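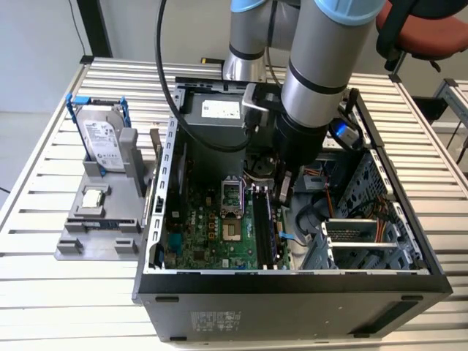 Dell tower strip-down, bench notes
Griet Aerts

1/ Tower on its side, cover off. The power supply and board are still in the case. Processor, one memory module and the Seagate drive are out and parked to the left in the grey printed holder.

2/ The holder is revision 4. Square recess for the processor, slot near the front edge for the memory, drive standing upright at the back. Revision 3 laid the drive flat and took up too much bench.

3/ The drive stays in its blue caddy. Taking it out gains nothing at this stage, and the caddy is what locates it when it goes back.

4/ Empty socket: keep fingers and sleeves well away from it. A bent contact can look fine at arm's length and still cost you a board. If the socket is going to stand open overnight, put a cover on it.

5/ Memory slots run lengthwise next to the socket. Open the latches fully before lifting a module. Pulling against a half-open latch is how edges get chipped.

6/ The red, orange and yellow wires are bunched up in the drive cage. I leave them there until the trays are out. Free them early and they drop across the board – and then you are working round them for the rest of the job.

7/ Torben Janssen asked about the slatted aluminium bench. The slots take clamps, which is useful. They also take screws, which is less useful. Small fixings go in a lidded tub as soon as they leave the case.

8/ Conductive bench, so the mains lead comes out before the cover does. No powered testing on bare metal. Boards go on an insulating mat for that.

9/ Copy the specification sticker on the outer panel into the log first. Panels get swapped between cases, so check it against the board as well. Of the last 97 towers logged, 18 did not match.

10/ Refitting order: processor, cooler, memory, drive. Cable routing last. Revision 4 drawings go up once Dariusz Marciniak has checked the recess depth.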